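### 4.2 What the word "refurbished" is worth

Resale programs for office computers are usually judged by how many machines they keep out of the shredder. We doubt that this figure means much. The Nallton and Rimby programs both define a machine as refurbished once it has been opened, inspected and logged, and neither definition requires that anyone go on to use it. Fankhauser and Stöckli raised the same objection to an earlier round of program reports, and the replies they received mostly restated the definition.

Of the 200 logged desktops in the Rimby records, 180 carry a release code. Gruber treats that code as evidence of a second life. We read it more narrowly. A release code shows that a machine left the workshop's books. It may have gone to a school, to a broker or to another shelf. Barbosa's interviews with receiving offices are often cited on this point, but he spoke only to offices that had agreed to stay in contact – hardly the ones likely to have left their machines in a closet.

The inspection step deserves the same caution. "Internal condition: good" appears on nearly every Rimby sheet, and we could find no written rule for what earns it. Cable routing and ties, which show up readily enough once a case is open (Figure 2, first panel), say little about how long a power supply will last. Wyss argues that experienced staff can judge wear by eye. Perhaps they can, but his study had the same staff confirm their own judgments.

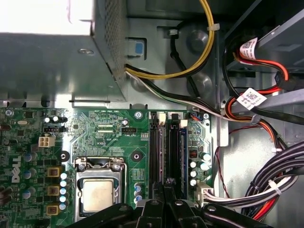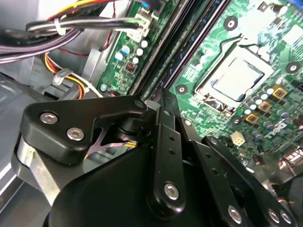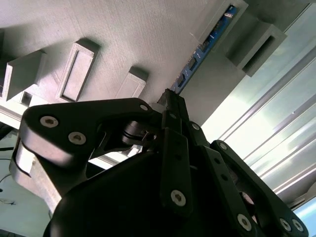
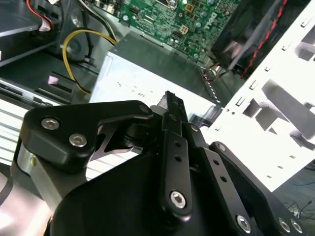 **Figure 2.** First panel: open Dell desktop with power supply and cables. Second panel: green motherboard at upper right.

A better measure would follow machines after release and ask whether they were still switched on a year later. Fairweather tried this and gave up after two rounds of letters, citing cost. The cost was real. Still, the program went on publishing its reuse rate in the same form, with no note that the follow-up had been dropped. Until some tracing of this kind is done, we treat the reported rates as upper limits and leave them out of the comparison in Section 5.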